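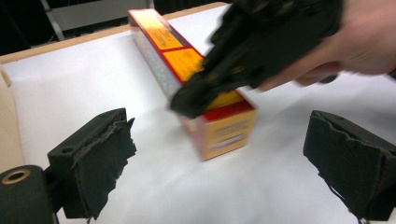 What must the prosecution prove once a defendant has raised self-defense?
In most American states, the prosecution must then disprove self-defense beyond a reasonable doubt. The defendant has only to point to enough evidence to put the matter before the jury.

Introduction to Criminal Procedure
Unit 6 Handout: Self-Defense at Trial
Instructor: Miyuki Minami
Sunmont College, Department of Legal Studies
Revised July 13, 2026

Scope of this unit

Unit 5 dealt with the elements of assault and homicide. This unit takes those elements as proved, or at least provable, and asks what happens when the defendant admits the act and claims that it was justified. Students should have read chapters 11 and 12 of the course reader before the first session. The rules set out below are general. Each state has its own statute and its own pattern jury instructions, and the wording differs in ways that can decide a case.

1. Justification and excuse

Self-defense is a justification. A defendant who relies on it says that the act was permitted under the circumstances. Insanity and duress are usually classed as excuses: the act remains wrong, but the law declines to punish the person who committed it. The distinction affects third parties. A bystander who helps someone acting in lawful self-defense is ordinarily protected as well, while a bystander who helps someone with only an excuse may not be.

2. The usual requirements

Although statutes vary, courts generally look for the following.

(a) An unlawful threat of force. Resisting a lawful arrest carried out with reasonable force does not qualify.
(b) Imminence. The threatened harm must be about to occur. A threat to return next week is insufficient in nearly every state.
(c) Necessity. The defendant must have believed that force was needed to prevent the harm.
(d) Proportion. Deadly force may be used only against a threat of death or serious bodily harm. Some statutes add certain listed felonies.
(e) Reasonableness. The beliefs in (b) through (d) must have been held in good faith, and a reasonable person in the defendant's position must have been able to hold them.

A mistaken belief does not defeat the claim if the mistake was reasonable. Where the belief was sincere but unreasonable, a number of states recognize "imperfect" self-defense, which may reduce murder to manslaughter. Others do not recognize it at all.

3. Retreat

A minority of states require a person to retreat, if it can be done in complete safety, before using deadly force. Even there, a person inside the home is generally excused from the duty. In the remaining states there is no duty to retreat from a place where the person has a right to be, although some of them allow the jury to consider the chance of retreat when it decides whether the force was necessary. Students often run these two rules together in examination answers. They should be kept apart.

4. The initial aggressor

A person who starts a fight ordinarily loses the right to claim self-defense. The right may be regained in two ways. The first is a clear withdrawal, communicated to the other party. The second, accepted in many states, arises when the other party answers minor force with deadly force. Words alone do not usually make a person the aggressor, but statutes on provocation should be checked with care.

5. Burdens

Two burdens must be distinguished. The burden of production requires a party to put some evidence on the record. The burden of persuasion requires a party to convince the jury. For self-defense, the defendant normally carries the first, and the prosecution carries the second once the first has been met. The evidence need not come from the defendant's own testimony. It may be found in a recording, in the account of a bystander, or in the cross-examination of a prosecution witness.

6. Class problem: State v. Zaki

The following facts are to be used for the session exercise.

The defendant, Zaki, managed a storage yard for Druneo Freight. One evening in January he found a former employee, Skuven, inside the fence. Zaki ordered him to leave and pushed him once in the chest. Skuven stepped back, picked up a steel bar, and raised it. Zaki struck him with a flashlight, breaking his jaw. The gate stood open 77 feet behind Zaki. A yard camera recorded the push and the blow, but there is no sound. Gwenaël Roussel, a driver, watched from a parked truck and will testify that he heard Skuven say, "I'm going," shortly before the blow. Repair records show that the truck's window was stuck shut on that date.

Zaki is charged with aggravated battery. He does not intend to testify.

Prepare written answers to the following, not exceeding 150 words each.

(i) Was Zaki the initial aggressor? Consider whether he was entitled to use slight force to remove a trespasser.
(ii) If the push was unlawful, did the raised bar restore his right to defend himself?
(iii) Was the flashlight deadly force in the manner used?
(iv) Does the recording alone satisfy the burden of production?
(v) How should the defense use the repair records when questioning Roussel?
(vi) What does the open gate add in a state with a duty to retreat, and in a state without one?

7. Written assignment

Each student will draft a proposed jury instruction on self-defense for State v. Zaki, together with a memorandum supporting it. The memorandum is limited to 2,000 words, excluding citations. Students may choose any state's law but must identify it in the first line. Cite the statute, the current pattern instruction, and at least two appellate decisions. An instruction copied from the pattern without change will receive no credit for drafting.

Submissions are made through the department office. Requests for an extension must reach the instructor in writing before the deadline.

8. Reading for Unit 7

Course reader, chapter 13 (opening statements) and chapter 14, first part only (use of video evidence). Students who have not taken Evidence should also read the appendix on authentication.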